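Drundadside Menders and Upholsterers
Minutes of the spring meeting, 2026-04-26

Present: Consuelo Valcárcel (running things), Otis Van Dusen, Birdie Mbeki, Shota Ogura, and me, Kenji Szabo, taking notes. A few of the evening class folks sat in on the first half and left when the coffee ran out.

Last meeting's minutes

Read and approved, with one fix. I wrote that Otis would "strip the blue settee" and he would like it on record that he only offered to look at it. Sorry, Otis! Changed.

The money

Consuelo read out the balance, $539, after paying for the webbing and the new tack hammer handles. That's healthier than I expected given how much burlap we went through over the winter. Birdie asked if the class fees were in there and they are, all except the last session, which Consuelo still has in an envelope. She's going to drop it at the bank.

We talked for a while about whether to raise the fee for the chair class. It's been $25 as long as I've been coming. Shota thinks people would pay more and he's probably right, but Birdie made the point that the people who come to us with one broken dining chair are mostly not people with a decorator on speed dial, and I have to say I was with her. We voted. The fee stays at $25, Shota voting against (cheerfully), and we'll ask people to bring their own foam.

The long bench

You'll remember the long bench from the Vatamano, the old movie theater, which we said yes to back when it was snowing and we all felt brave. Otis has had the cover off. The springs are mostly fine, the frame needs gluing at one end, and the horsehair is going to want a good wash and a good pull apart before anyone puts it back. He passed a bag of it around the table and I won't describe the smell.

The big question is the cover. Consuelo wants to save the original velvet, Otis wants to start over. This went on long enough that I got up and made toast. Where we landed: keep the old velvet on the back, where hardly anybody leans, and put new fabric on the seat in the closest red we can find. Birdie will take a snip of the old stuff to Grgić, the fabric place by the bus depot, and see what they have on the roll. If there's nothing close she's allowed to use her own judgment up to $100, and past that she calls one of us first.

Gluing day will be in May. Otis will send the date when he knows when he can get the big clamps back from his brother-in-law.

Needles, again

Yes, we're doing needles again, but this one turned into the best part of the meeting so bear with me. Birdie's been hand stitching the welt on the wing chair and said she's sick of fighting a straight needle in a place where you can only get at the fabric from one side. If you've ever tried it you know. You go in fine and then there's no room to come back out, and you end up bending the needle or stabbing the padding or both.

Shota switched to curved ones last year and swears by them for closing an outside back, for lampshades, and for anything where the two edges already sit flat against something solid. His tip is to quit pushing. You turn your wrist and let the curve carry the point around and back up toward you, and you take smaller bites than you think you need. He also doesn't hold the thing in his fingers any more, he grips it down near the thread end with a small pair of pliers, and his thumb has stopped looking like a pincushion. Birdie said doctors have been stitching that way forever, so why are we all so stubborn?
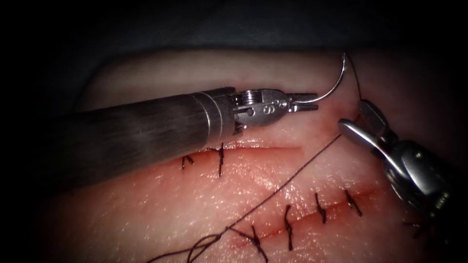
Curved surgical needle, held at its base in narrow jaws.

Otis, who has used the same straight needle since before I was born (his words), tried a curved one on a scrap cushion while the rest of us watched. The first few stitches wandered all over the place. Then he got the hang of the turn and went very quiet and finished the whole edge, and when we moved on to the next item he was still going. I'm putting him down as a yes.

Agreed: Consuelo will order a mixed pack of curved upholstery needles, 3 sizes, and they'll live in the flat tin with the lid that sticks. Please put them back in the tin. Please don't put them in the button jar, where I found two last month with my hand.

Sewing machine

The Orkum is skipping stitches on heavy fabric again. Shota cleaned out the bobbin case and it was better for one afternoon. He thinks the timing is off and he'd like a second opinion before anyone takes the bottom plate off. Until then, light fabric only, and would whoever keeps winding the tension up all the way kindly leave it alone.

Open afternoon

We're going to do the open afternoon again in May, same idea as last time, people bring in a thing and we tell them whether it's worth saving. Birdie will make the sign. I said I'd do the raffle (a footstool, it's nearly done, I only have the dust cover left to tack on). Consuelo asked us all to be a bit gentler this time when the answer is no, and looked at Otis.

Odds and ends

The cutting shears have come back from being sharpened and they are lovely. Fabric only! Birdie has tied a ribbon on them.

Somebody left a tan cardigan on the hook by the sink. It's in the lost and found box now.

Shota has spare coil springs free to anyone who'll haul them off.

To do before next time

Birdie: velvet sample to Grgić, sign for the open afternoon
Otis: clamps, gluing date
Consuelo: bank, needle order
Shota: find someone to look at the Orkum
Me: finish the footstool, type this up

We wrapped up when the heat clicked off. Next meeting is in May, once Otis has set the gluing date, and Birdie is bringing the snacks.

K.S.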